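Home | About | Archive | Robot Club | Contact

Pushing Blocks Around on a Wednesday Night

Wednesday, October 30, 2024

Print this post | E-mail this post

So I finally did the thing I've been threatening to do since last March and signed up for the evening robotics class at the Rundstead learning center. Nine weeks, one night a week, and (gulp) a final demo in front of whoever shows up. I had pictured soldering and little wheeled cars. What I got was a real arm on a real table, and I am completely hooked!

The class is split into teams of four, and every team gets a name. Ours is Tundora, which somebody found on an old seed packet and which stuck before anyone could argue. We share the arm with a team called Trorkico, who are annoyingly good and always have their code ready before they sit down.

Our project sounds like something you'd hand a toddler. Push a block from where it is to where you want it. There's no gripping and no lifting, you only get to nudge. I figured we'd be finished by the second week and spend the rest of the course eating snacks. Ha! A block you push with one round tip does not want to go straight. Push a hair off center and it starts turning, and once it's turning your next push is wrong too, and pretty soon you're chasing it toward the edge like a kid with a hockey puck.

We use the Palaniappan worksheet for the math part (that's just what the class calls the packet, it was handed down from an earlier group and it's been photocopied until the diagrams look like weather). It has you draw the outline of each shape, mark the middle, and sketch arrows for where you'd push. I went through most of an eraser on the star.

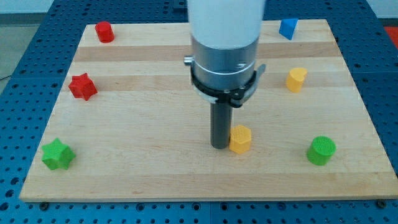 Tip down next to the yellow hexagon, with the rest of the shapes waiting on the board.

The hexagon is my favorite to work with, I'll admit it. Flat sides! You line the tip up with the middle of a side and you've got a fighting chance. The cylinders are a different story, because there's no flat anywhere and the smallest mistake sends them off sideways. The heart I don't even want to talk about. One of my teammates likes the stars and has a whole theory about resting the tip in the dip between two points, and I think there may be something to it, but we haven't tested it enough for me to give in gracefully.

What surprised me is how much of the evening goes to stuff that isn't programming. We spend ages putting the blocks back where they started so one try can be compared with the next. We argue about what "arrived" means. We write everything down in a shared spreadsheet, which is up to 785 rows now, and I typed a shameful number of those with one hand while holding a granola bar.

Tonight we slowed the pushes way down and gave the program a pause of 30 milliseconds between moves, and I liked how it looked, though the numbers still need going over before I get excited. Trorkico wants to try ours on their setup next time. I said yes and then worried about it the whole drive home.

Homework is to redo the heart page of the worksheet. I'm going to need another eraser.

Previous post | Next post | Back to top

This site uses cookies to remember your settings. By continuing to browse you agree to our use of cookies. OK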